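Marlene Chan was twenty minutes into telling me how to write an obituary before she remembered to offer me coffee, and by then she had already poured her own and let it go cold on the windowsill. She apologized twice, found a second mug behind the stapler, and picked up exactly where she had stopped, in the middle of a story about a man who had wanted his bowling average printed ahead of his children.

"And his children agreed with him!" she said. "They told me, put the bowling first, he'd come back and haunt us otherwise. So I put the bowling first."

She has been writing death notices for the families of Skiltudberg and the farms out past it for most of her working life. She started on the front desk at the old weekly, taking them down over the phone with a pencil, and when the weekly folded she carried on under her own name from a room above the Leclerc building. By her own count, kept in a row of green ledgers, she has written 3000 of them, and she can still find any one you ask for if you give her the surname and let her talk while she looks.

I had come on a Monday, her busiest morning, when everything from the weekend comes in at once. The phone rang four times while I was there. Each time she put a hand up to me, very politely, and her voice dropped a little and slowed down.

"I never start with the dates," she told me after the second call. "The funeral home has the dates. If you ask a person for the dates first they sit up straight and start talking like a form. I ask what was on the kitchen table. You ask somebody what their mother kept on the kitchen table and you'd better have plenty of paper."

Has it ever failed her?

"Once. The lady said, 'Nothing, she was very tidy.' Well, all right, so we wrote about tidy. It came out lovely, too. There was a whole part about the linen closet."

Families usually come to her worried about the length. Most papers charge by the line, and the Drumus paper, which carries the bulk of her notices these days, sets a limit of 2000 characters before the price jumps. Marlene is strict with herself on this point and soft with everybody else. She will trim a sentence of her own six times over to make room for a great-grandchild who was left off the list, and someone is always left off the list. She reads all the names back aloud, first and last, and asks for each spelling even when it's Smith.

"You can get the hymn wrong and they'll forgive you," she said. "You leave out a stepson, that's forever. I did it in my second year. I still see him at the hardware store, and he's perfectly nice about it, and I still go down the other aisle."

We talked for a good while about the phrases. She doesn't mind "passed away," and she doesn't mind "went home to be with the Lord" if the family says it that way at the table. What she won't do is pick for them. Some people want "died," and they want it plain, and she says they're often the ones who sat up nights at the bedside. She has a soft spot for nicknames in quotation marks and a small quarrel with the word "avid," which she believes has been used up on fishermen. 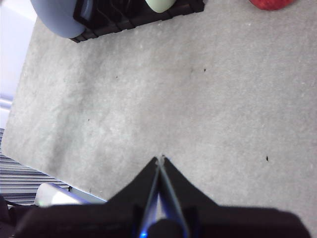 The longest notice she ever wrote was for a schoolteacher in Lovby who had taught for so many years that three generations of one family asked to be quoted. It ran well over the limit, and when the family saw the price they were ready to take out the quotes. Marlene called the paper, and kept calling, and at last somebody there agreed to run it across two columns at the ordinary rate — "to get me off the line, I expect," she said, looking pleased.

The shortest was a name, a year, and the words "He liked it here." The widow had written it on the back of an envelope and wanted to know whether it was enough. Marlene told her yes and wouldn't take any money for it. She keeps the envelope in the ledger for that year, and she got up to show me, and on the way she found two others she wanted to read to me first, so it was nearly noon before we got to it.

I asked whether she'd written her own. She laughed and said she had started one when she turned 70 and had thrown out every version.

"I keep putting in other people," she said. "My sister read the last one and said, 'Marlene, this is all about the mailman.' But he was a wonderful mailman!"

Then the phone rang again, and she put up her hand, and pulled a clean sheet of paper toward her. "Take all the time you want, honey," she said into the receiver. "Now, what did she keep on the kitchen table?"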